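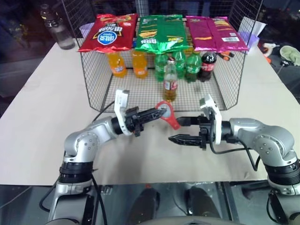
Wire basket for the break room snacks, keep or swap?

mapleandrye
We set up a drinks and chips corner at the Stamdale office in February. Black mesh basket, bottles standing in it, chip bags across the top at the back. The basket was a Drudia desk tray, $6 on clearance. It works okay, but I'm wondering if a proper rack makes more sense. Six people use it.

tk_pantry
Keep it. Low front, tall back, you can see what's left. I have the same kind of tray at home for oils and vinegar.

Corrigan84
I'd swap it. Soda bottles are heavy and mesh trays are made for paper. Ours sagged in the middle after one summer. We got a Henden bottle rack and it's been fine.

mapleandrye
It sits flat on the table so I don't see how it would sag. Nobody carries it when it's full.

Corrigan84
Somebody will.

lowshelf
The chips are the part I'd change. Bags laid over the back edge get crushed when you reach for a bottle. Clip them to the mesh with binder clips, top edge up.

tk_pantry
Clips poke holes in the bags. Lay them flat and put up with a few broken chips.

lowshelf
Not if you clip the seam. I've done it for years.

gough_st_annex
We run an honor box for ours on Gough Street. Two suggestions: put glass bottles in the back row, and put the cola where people can reach it, because that goes first. The orange lasts forever here.

mapleandrye
Opposite for us, the orange is gone by 3 pm. Agree on the glass though, I'll move it back.

Corrigan84
Also put a towel or a shelf liner under the basket. The feet on mine scratched the table.

mapleandrye
I have a roll of liner, will cut a piece. Keeping the basket for now. If it bends I'll look at the Henden one.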